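Section 4: Equipment and Budget

Our team had two semesters, one arm on loan from the Selleck teaching lab, and a budget line that the course handbook calls "modest." The project was a countertop tidying arm for a rental kitchen. This section covers what we planned to buy, what we bought, and the gap between the two, which Bukola Abubakar suggested we give its own chapter.

The first plan was written in September, before any of us had priced a gripper. It had a single line reading "gripper and misc." with $70 next to it. Farzad Arabzadeh wrote the line and has asked that it be recorded that the rest of us approved it. An off-the-shelf two-finger gripper from Atar came in at $210, educational discount included, and the mounting plate to fit it to our wrist joint was another $44. Misc. was still to come.

We looked at three ways out. Printing our own fingers was cheap and we had the filament, but the motor and housing would still have to be bought. Sharing a gripper with the team in the next bay worked on paper until we compared deadlines and found they were the same one. In the end we bought the Atar unit and cut the second camera, leaving us with the small one at the wrist and a great deal of optimism about what it would be able to see. 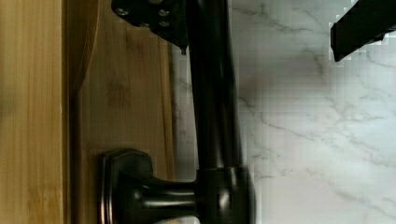 Budgeting for the test kitchen was a separate problem, and one we came close to leaving out of the plan entirely. You can't tidy a countertop without a countertop, and you can't ask a landlord for theirs. Chareonsuk, the salvage yard we used, was generous with fixtures and firm about returns. The bronze faucet lying on its side between the bamboo cutting board and the white marble was worth having as a test object, with its long glossy neck and its mounting plate leaning on the board, because it is nothing like the foam blocks we had put in the original parts list. Foam blocks cost $6 a bag and have never taught anyone humility.

Spare parts deserve a mention. We had budgeted for none, on the theory that new equipment works. One finger pad wore through in November and a cable followed it. Grutotow, our parts supplier, charges the same shipping on a cable as on a crate, so we now order in batches and keep a list taped inside the cabinet door.

Recommendations for next year's team:

Get a written quote before the first plan goes in.
Price the mounting plate together with the gripper.
Put the test objects on their own line.
Keep one spare of every cable.
Do not let Farzad write "misc." (He has agreed to this wording.)

The full parts list is in Appendix B. The September version is in Appendix C, at our adviser's request.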